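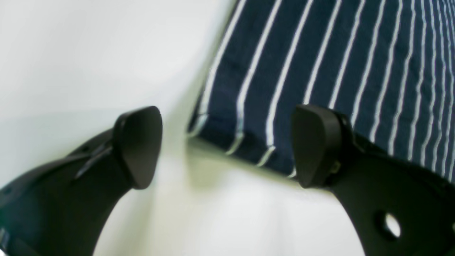

The expensive plain T-shirt has been sold to us for a decade now on the strength of a single gesture, and the gesture is the pinch. You take the cloth near the hem, you rub it, and you are meant to know. Two blunt, rounded tips with an open gap between them, like the black pair at the top of this page, are all the equipment the method calls for: cloth goes into the gap, the tips close, and a verdict comes out. Shop assistants do it for you. Men's magazines have printed guides to it. I have done it myself, in front of other people, with my eyes half shut, and I would like to know what I thought I was measuring.

The question came up again in January, when a press release arrived from Wisomier announcing a T-shirt at £143. The shirt is cotton. It has a round neck and short sleeves, and it comes in the sort of colours that used to be paint and are now clothing. The release calls it "the last T-shirt", a phrase I have now seen used by so many companies that the last T-shirt must be among the most crowded product categories in the country. It invites the customer to "feel the difference between thumb and finger". It says the cloth is heavy, the yarn is long and the seams are honest. It doesn't say how long the thing will last, although a word like "last" might lead you to expect a figure.

I asked. Wisomier replied that durability "depends on the individual relationship between garment and wearer". I asked whether the cloth had been tested, and after a pause of several days I was told it had survived 3,000 rubs on a machine built to rub things. I asked what a supermarket shirt would survive on the same machine. They hadn't tried one.

What the fingers know

Shahnaz Abeysekara taught textile testing for most of her working life and now does consultancy from a converted dairy outside Buckley. I took her five white shirts with the labels cut out, one of them the Wisomier, bought with my own money and a certain amount of bad temper. She pinched them all because I asked her to. Then she put them down and told me she had no idea.

"I can tell you this one is thicker than that one," she said. "I can tell you this one has been finished with something to make it feel soft, and after a few washes it won't feel like that any more. You're stroking the finish. You might as well judge a house by the paint."

Softness in the shop, she explained, is largely something put on at the end. Cloth can be washed with enzymes, brushed, or treated with silicone, and any of these will flatter a middling yarn. A good dense cotton that has been left alone may feel rather stiff and boring on the rail. The hand is a fair judge of comfort and of weight, and a poor judge of almost everything the customer is being asked to pay for.

Weight is the other great selling point. The trade quotes it in grams per square metre, and the number has drifted off the factory sheet and on to the swing tag, where it is treated much as megapixels once were on cameras. Heavier is supposed to be better. Abeysekara was scathing about this. A heavy cloth knitted from short, poor fibre will pill and go out of shape, and it will take all night to dry. A lighter one in good yarn may go on for years. The number is real enough, she said, but it answers a question most people weren't asking.

So what should they ask? She turned the shirts inside out. She looked at the shoulder seams for tape, pulled the neck rib to see whether it came back, and held each side seam up to the window to check that it ran straight. One had already begun to twist, and had never been worn. When she had finished I gave her the labels. The twister was the second dearest of the five. The Wisomier was, she said, a nicely made shirt. So was the one that cost me less than a sandwich and a coffee at the station.

The trouble with the test

I don't want to overdo this. Five shirts prove nothing at all, and a different five might have embarrassed me. A serious comparison would need several of each, washed and worn by people who didn't know what they had on, over a couple of years. It is dull, slow work, and it would cost more than anyone selling T-shirts has much reason to spend.

What the industry offers in its place is the testimonial and the badge. Sustari, a labelling scheme whose small green leaf has begun to turn up on better knitwear, publishes a report to support its claim that shoppers keep its approved garments "significantly longer". I read the report. It rests on 518 people who were asked how long they expected to keep something they had just bought. Expected! I expect to keep most things. I expected to keep a pair of cream trousers. A person who has this minute handed over a painful sum for a T-shirt is not going to tell a researcher that it will be under the sink by summer with the polish.

When I put this to Sustari, a spokesperson said that intention was "a recognised indicator of attachment", and that attached owners take better care of their clothes. This may be so. It would be easier to believe if the people making the argument weren't also charging brands for the leaf.

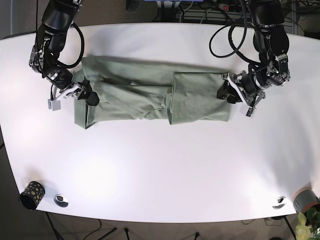

The humble tee in sage green, folded long on a white tabletop.

Care is where the conversation always ends up, and I notice that it gets there fastest when the price is highest. A cheap shirt comes with a few symbols on a tag. The Wisomier comes with a booklet. One is to wash it inside out at 30, with like colours, in a liquid detergent, and dry it flat out of direct sun. One is never to hang it. One is to fold it, and there is a page on how, involving thirds, and a remark about "resting" the garment between wears as if it had been down a mine.

Most of this is sound, as far as Abeysekara is concerned. Hot washes and tumble dryers are hard on cotton. Wet knitwear on a hanger can stretch at the shoulders. Folding does no harm, though she could see no virtue in one way of doing it over another and thought creases were a matter for the wearer's conscience. But the same advice, followed with the same devotion, would do just as much for the supermarket shirt. If I treat the dear one like a christening robe and boil the cheap one with the tea towels, the dear one will outlive it, and I'll tell all my friends that you get what you pay for.

There is money in the booklet, too. Page nine recommends a detergent called Sastik, sold in a brown bottle at a price I will leave out in case children are reading. Sastik is described as "fibre-literate". I read its ingredients out to Abeysekara over the phone and she stopped me halfway down the list to say that it was washing liquid.

Buying fewer, buying better

The strongest case for the costly T-shirt is moral, and it deserves a proper hearing. We buy too many clothes and throw out too many, the people who sew them are often badly paid, and a shirt at the price of a pint has to have saved that money somewhere. All true. A customer who buys one good thing in place of six bad ones has probably done some good.

My difficulty is with the word "probably". A high price doesn't tell you what the machinist was paid. It tells you what the company thought you would stand. Wisomier's website has a handsome film about its mill and a great deal of dawn light, and no wages anywhere. I asked about those as well, and was sent the film.

Nor am I convinced that the one-in-place-of-six customer exists in any number. The people I know who own the expensive ones own several, in a run of neighbouring greys, and they still have the drawer of old ones for decorating and sleeping in. I am one of those people. My drawer doesn't close properly, and the oldest thing in it, a thin navy shirt from a market stall, has been washed at whatever temperature the sheets were having and dried over radiators in four different flats. It has gone a bit at the collar. By any pinch it is a dreadful piece of cloth — limp, papery, slightly see-through — and it has simply declined to fall apart.

I mention it without offering it as evidence. It may be a freak. Its brothers from the same stall may have gone to rags long ago, and I only remember the one that stayed, a flaw I have spent this whole article complaining about in other people.

Abeysekara's own advice on buying was brief. Turn it inside out, pull the neck, look at the side seams, and try it on. If two shirts pass, take the cheaper, unless the dearer firm can show you something in writing about who made it. She was wearing a jumper at the time. I asked where it came from and she said she couldn't remember, but there had been a sale on.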